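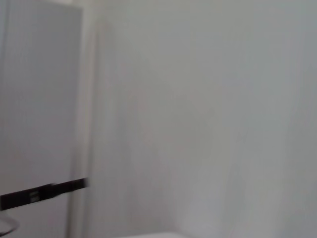 Gray panel, dark bar.

May 18, 2021

What a day in the archive! I'm still buzzing and it's past my bedtime, so this will be long and messy.

The psalter fragments finally came up from the store this morning, the ones from Bistcombe that I have been asking for since March. I had only ever seen them on the old microfilm, where everything brown turns to soup, and I had more or less decided they were a dull copy of prayers I already knew. Well, they aren't dull. The very first leaf has a correction in the margin in a second hand, small and slanting and very sure of itself, and the corrector has changed "my soul waits" to "our soul waits." One word! And then the same change again on the back, and again two leaves later. Somebody went through this book turning a private prayer into one for a group to say together. I wanted to run down the corridor shouting.

There are 18 leaves in the folder, and I got through 4 of them before lunch (slow, I know, but the ink has flaked badly along the fold and I kept having to tilt the page toward the window). The main scribe has a lovely habit of finishing a line with a little hook when there is space to spare. By the third leaf I could spot it without looking for it. The ruling is in plummet, very faint, and the prickings survive down the outer edge on most leaves, so whoever trimmed the book for binding was fairly kind to it.

Shuzhen Qiu came in after lunch and I pounced on her before she had her coat off. She knows far more than I do about how these small religious houses passed texts around, and she went quiet over the margins for ages. Her thought is that the corrector was preparing the book for reading aloud, perhaps at meals or in the evening, and she pointed out something I had missed completely: tiny strokes over certain syllables, in the same ink as the changes. Breathing marks! Or stress marks, she wouldn't commit. But if they are what we hope they are, then we have a page that tells us how a room full of people sounded, and I can't think of anything I would like better.

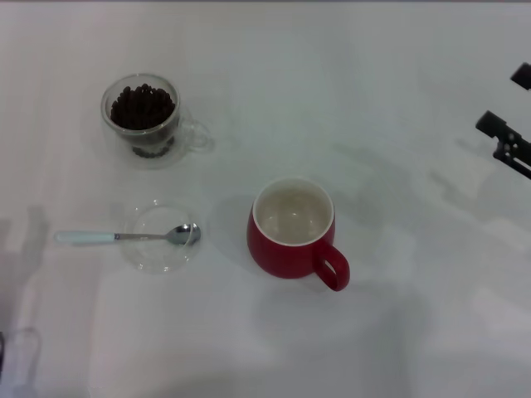

Coffee beans in a clear mug, and the red mug.

We argued happily until closing about where the book came from. I still lean toward the house itself, and she thinks it was copied elsewhere and brought in, then corrected to suit its new owners. Her case is the spelling. The main hand doubles its vowels in a way the corrector never does, and once she had shown me I couldn't stop seeing it. I'm holding out on the strength of the calendar scrap, which has a local saint in red, but it may not even belong to the same book. The stitching holes don't line up. I measured them twice and then sulked a bit.

Other things, before I forget. The prayer on leaf 3 opens like the one in the printed edition but goes its own way after the second sentence, and I need to check it against the French version. The word I read as "light" could just as well be "lead." The lower corner of the last leaf I looked at has a smudge that might be wax. Also I must send back the library's copy of the hymn index, which is 30 days overdue, and they have been very patient with me.

Tomorrow I start with leaf 5, and Shuzhen is bringing her good magnifier and her list of vowel spellings. I've already sharpened my pencils.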